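Section 3. Setting up the soil moisture probe (Hurnetti field kit)

Before you start. Battery charged, boots on, phone with signal. Do this in June if you can, before the ground bakes hard.

1. Pick the spot. Middle of the crop row, well away from gateways and troughs. Not under a sprinkler.

2. Dig a pilot hole with the auger. Straight down. Stones in the way? Move along a bit and start again.

3. Mix the spoil with water to a thick slurry, pour in, then push the probe down slowly by hand.

CAUTION: Never hammer the probe. Cracked casings are not covered.

4. Firm the soil round the collar. No gaps, air pockets give false dry readings.

5. Switch on. Green light within 17 seconds. If its red, see fault code 107.

Note: first readings will be rubbish. Leave it overnight to settle before you change any irrigation times.

6. Open the Flitari app, Add Probe, type in the number on the collar. Choose your soil type. Clay users pick "heavy", not "mixed".

7. Set the low alarm. Start with the default and adjust after a dry spell.

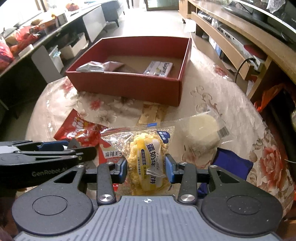 8. Log the position on the field map. Put a tall cane next to it aswell, tractor drivers don't read maps.

CAUTION: Lift the probe before ploughing or subsoiling.

More than one probe on the same valve? Go to Section 4. Spare collars are part no. 239, ask for Lorena Riquelme at the parts desk.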